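Tridstead fitted sheet, white, after one year of use

I bought two of these sheets in July and I have washed them many times, so I think I can now write a fair review.

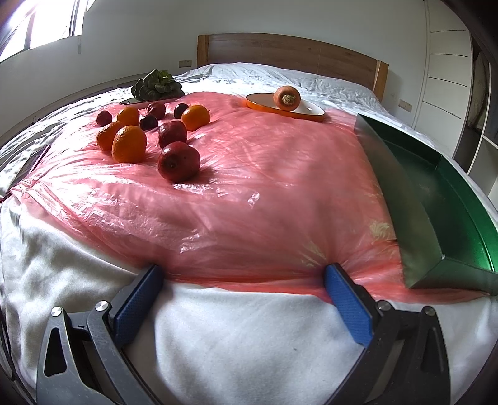
Meron Abera wrote to me after my first short note that hers became smaller already in the second wash, and she asked if I dry mine in the machine. I do, but only on low heat. Hers went in on high together with the towels, and after that the corners did not reach under the mattress any more. The label says low heat in very small letters, so please read it before the first wash.

Now to the sheet itself. The cotton is quite thick and it was stiff when it came out of the package. My husband did not like it the first week. After the third wash it became much softer, and it has stayed this way. It is not a silky kind of sheet. If you like the smooth hotel type, you will be disappointed with this one.

It wrinkles a lot. I do not iron bed sheets, so for me this is a small problem, but my sister Feven Shiferaw irons everything and she gave up on hers. She says the elastic makes it impossible to fold it flat on the board. I take mine out of the dryer a little damp and pull it over the mattress at once, and it looks acceptable – not perfect.

The elastic goes all the way around, and this is the best part. My old sheets from Preria had elastic only in the corners and they came off every night on my side. The Tridstead one has come off maybe twice. Our mattress is deep and it also has a topper, and there is still enough cloth to tuck under.

White was my own choice and I regret it a little. Coffee came out with cold water and ordinary soap. A spot of hand cream did not come out, and I tried everything. The shop also has a gray one, and I would take that next time.

One of the two sheets has a loose thread along the seam at the foot end. I wrote to the shop and they offered me a new one, but I had to pay for sending the old one back, so I sewed it myself. The answer was polite and came in 3 days.

For the price I am satisfied. I would buy it again for the guest room, in gray, and one size bigger if you are used to a hot dryer.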